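Sorting the medicine drawer, at last

In February I was looking for something against a sore throat and I found four things that were not against a sore throat. One of them was a cream which I bought for a holiday in Carnbridge, and I remember that holiday because I still had my old car. So it was a good moment to do something with the drawer. I did it only this month, but I did it.

My first idea was to buy a cabinet. I measured the wall in the bathroom and found one that would fit, but the bathroom is damp in winter and boxes made of paper become soft there. I also looked at a set of drawers from Sernix, 351 in the cheapest color, and I closed the page. Then I took the plastic bins which we already had, the ones in different sizes that used to hold seeds and string and other things from the balcony. I washed them with dish soap, dried them with a cloth, and put everything on a white table where there is good light.
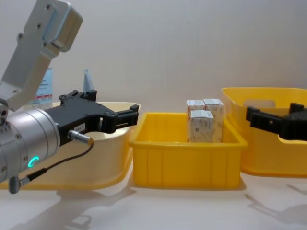
The first question is always what belongs with what. I tried to do it by illness: cough here, stomach here, skin here. It sounded logical, but I stopped after a short time, as a tube does not want to stand next to a flat box. It falls over and takes its neighbors with it. Also, some things are for two illnesses, and I did not want to think so long about each one.

So I changed to shape. Tubes go in the wide, shallow bin. Small cardboard boxes go in the narrower yellow one. This is maybe not how a pharmacist would do it, but when I need hand cream at night I know that I am looking for a tube, and I don't always remember if I put it under "skin" or under "winter".

A few words about tubes. I stand them on the cap if the cap is flat enough. The cream goes down to the opening, and you don't have to press so hard when it is nearly finished. My mother kept hers lying down, rolled from the end like toothpaste, and they cracked in the fold. If the cap is round or very small, it is better to lean the tube on the wall of the bin.

I wrote about my plan two weeks ago in a short note on this blog, and I got more answers than usual. Most of them were about the bins. 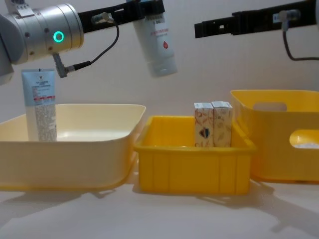 Jolanta Mazurek wrote that she would never keep the small boxes in the same bin as the tubes, because one open tube is enough to make every leaflet sticky. She also asked if I throw the cartons away to save space. She did it once, and after a month she had three silver strips without a name and no idea what the dose was.

I think she is right about both things. I keep the cartons now, also the ugly ones, and the leaflet stays inside. I write the month of opening on the short side with a ballpoint pen – a felt pen goes through the paper and is hard to read. For a tube I write on a small piece of paper tape and put it near the crimped end, where my hand doesn't rub it off.

Dariusz Kołodziej had another opinion. He uses one big box for everything, with a list of the contents taped inside the lid, and he says he needs only 2 minutes to find anything. Maybe he is more disciplined with lists. I made a list in the past and it was already false after one week.

The old things were the longest part. I put everything that was out of date in a paper bag and took it to the pharmacy on Piątek Street, which accepts old medicines in a container next to the door. You have to take tablets out of the carton before, and I did not know that, so I stood there for some time with a growing pile of paper under my arm. A man behind me was very patient.
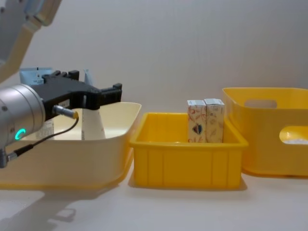

Now about the place. The bins are going on the upper shelf in the hall closet, far from the radiator and too high for my nephew when he visits. The shelf is 860 millimeters wide, and the three bins fit side by side if I turn the cream one with its short side to the front. I tried it first with all three empty. I recommend this, as it is not nice to discover the problem when your arms are full.

I wanted labels on the front and then decided to wait. If we can see what is inside, a label is only one more thing to clean. The big yellow bin is for bandages, the thermometer and the hot water bottle, and I have not started with it yet. The thermometer needs a battery which I must look for in Prasutholm when I go there next time, as the small shop here doesn't have it.

Total cost until now: one roll of paper tape.

If somebody knows how to remove the glue from an old price sticker on soft plastic, please write to me. I have tried cooking oil and it helped only with the edges.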